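4 桌面操作数据采集的场景布置与记录规范

4.1 制定规范的出发点

前文讨论了机器人安全标准在研究型实验室中的适用问题。现行的工业机器人安全标准以固定工位和固定节拍为前提，对围栏、急停和限速有明确要求，对桌面上放什么、怎么放、由谁确认则很少涉及。操作类研究的情况不同：物体种类多，摆放每轮都变，同一个房间里往往有几台设备同时通电。安全边界和数据质量因此交织在一起。一个物体放得离桌沿太近，既可能在抓取中跌落，也会让这一轮记录在统计时难以归类。

本节给出Navham实验室目前执行的布置与记录规则。规则的第一版参考了Piteo项目内部的操作手册，之后按照实际使用中的问题逐条修改。修改依据主要来自两类材料：一是操作员填写的轮次日志，二是复核人员对已存数据的抽查结果。全部统计覆盖815轮采集，其中有42轮在复核时被判为不合格。不合格的判定不以任务是否成功为准，只看布置和记录是否符合当时生效的规则。任务失败但记录完整的轮次照常保留。

4.2 物体的选择与登记

物体分为容器、细长件、块状件和杂件四类。容器包括杯、碗、瓶；细长件包括吸管、笔和勺；块状件包括积木和魔方；其余归入杂件。分类的目的在于约束每轮的组合，避免整张桌面全是容易抓取的块状件。规则要求每轮至少覆盖其中三类，细长件不得缺席。细长件在桌面上高度低，容易被容器遮挡，是检验感知模块的主要对象。

每件物体入库时登记名称、颜色和类别，玻璃制品和带尖锐边缘的物体不予登记。瓶类一律旋紧盖子，容器内不装液体。登记名称采用统一词表，由Zerkier词表工具维护，操作员不得在日志中自行改写。早期日志里，同一只碗先后被写成“碗”“白碗”“汤碗”，导致按物体检索时漏掉了相当一部分轮次。统一词表启用以后，这类问题基本消失，遗留的旧日志由复核人员手工对照修正。

颜色相近的同类物体可以同时出现，但须在日志中分别给出位置说明。例如桌上有两根绿色吸管时，指令写作“拿起绿色吸管”属于歧义指令，应改写为“拿起碗后面的绿色吸管”。如果研究本身要考察歧义指令，则在轮次头部标明，并在统计时单独成组。

4.3 桌面布置

布置规则适用于圆桌和方桌。圆桌没有可用作基准的直边，左右前后均以主摄像机视角为准，靠近摄像机的一侧称为近侧，另一侧称为远侧。早期版本曾以机械臂基座为基准，但同一房间内不止一台机器人，基准随任务切换，日志里的“左”和“右”经常互相矛盾。改用摄像机视角后，操作员与复核人员看到的方位一致，口头沟通也更省事。

高的物体原则上放在远侧，低的物体放在近侧或中部。图1中的不锈钢水瓶位于远侧边缘附近，魔方位于近侧，属于常规布置。允许存在有意设置的遮挡，但遮挡关系必须写入日志。图中第二根绿色吸管横在白碗后方，两端从碗的两侧露出，日志中的写法为“绿色吸管，碗后，部分遮挡”。完全遮挡的物体不计入可见物体，另列一栏。

细长件插在容器内时，容器与细长件仍按两件登记，并注明包含关系。图中杯内的蓝色吸管即按此处理。包含关系对指令的影响较大，“移动杯子”与“取出吸管”在起始状态上相同，结束状态的判定却完全不同，复核时需要分别对照。
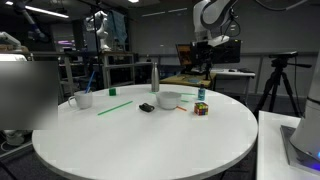 图1 圆桌布置及其周边设备。桌面物体包括杯、碗、瓶、吸管、绿色小方块和魔方等；后方为工作站与三脚架。

4.4 周边设备与人员

桌面以外的设备同样纳入检查范围。凡是出现在主摄像机视野中的机械臂，无论是否参与当前任务，都要在轮次开始前确认其状态，状态只分“参与”“静止通电”和“断电”三种。指示灯不能作为判断依据，操作员须在控制端核对后再填写。不同厂商对灯光颜色的定义不一致，仅凭颜色推断状态曾造成误填。

视野上方悬垂的机械臂按最不利情形处理，其可达范围一律按最大臂展计算。若可达范围与桌面区域重叠，而该臂不参与任务，则必须断电或在软件中设置禁入区。禁入区的参数随轮次数据一并保存，便于事后查证。

三脚架的支脚位置用地面标记固定。支脚移动后需要重新标定，不得凭目测复位。线缆应沿桌腿或支架固定，不得横跨操作员的行走路线。实验期间桌边只允许一名操作员停留，其他人员留在工作站一侧。操作员伸手调整物体之前，先按下暂停键，并等待控制端返回确认信息。

4.5 单轮执行流程

每轮采集按以下步骤进行，共7步。

1. 核对物体清单，确认名称与词表一致。
2. 按布置规则摆放物体，检查物体与桌沿的距离，以底面完全落在桌面内为最低要求。
3. 填写周边设备状态。
4. 拍摄起始静帧，与清单对照。
5. 宣读指令并启动记录。
6. 任务结束或超时后停止记录，先保存数据，再移动物体。
7. 填写结果与异常说明，签入日志。

第4步与第6步最容易被省略。省略第4步时，复核人员只能从视频首帧推断初始布置，而首帧中机械臂可能已经进入桌面上方。省略第6步中的先后顺序，则会使结束状态混入人手动作。目前软件对这两步设置了强制确认，未确认时无法进入下一轮。

中途发生物体跌落、碰撞或人员进入工作区的，本轮立即停止，已有记录保留并标注中止原因。不得将物体放回原处后续录，也不得删除中止记录。中止记录不进入训练集，但计入安全统计。

4.6 复核与规则的修订

复核由未参与该轮采集的人员完成，每100轮为一批。复核人员先看起始静帧，不看日志，独立写下物体及其相对位置，然后与日志比对。两者不一致时，以静帧为准，差异原因记入批次报告。形状难以辨认的小件允许使用上位名称，例如某件黑色小物体既像小型鼠标，又像小盒，复核栏中写“黑色小件”即可，不要求猜测其用途。具体身份以入库登记为准。

上述42轮不合格记录中，多数问题出在物体名称和遮挡关系上，少数为设备状态漏填。没有一轮涉及人员受伤。需要说明的是，这一结果只反映本实验室的条件，轮次数量有限，且采集期间规则本身经过修订，前后批次的不合格数不宜直接比较。

规则修订采用批次间生效的办法。同一批次内不更换规则版本，发现问题先记录，待该批次复核结束后统一处理。现行版本自4月起使用，版本号写入每轮数据的头部。与Stefanou平台交换数据时，接收方须先核对版本号，再决定是否需要补充字段。旧版本数据不回填推测值，缺失项标为“未记录”。

规则中仍有几处没有解决。其一，透明与强反光物体的登记标准尚不完善，带有金属表面的瓶子在不同光照下外观变化明显，目前只在备注中说明灯具开关情况。其二，桌面物体的疏密程度尚无统一度量，操作员之间的理解有差别。其三，背景区域的变化没有纳入检查表，屏幕内容、悬挂的布料和货架上的设备都可能影响视觉模型，现阶段仅要求同一批次内不作主动调整。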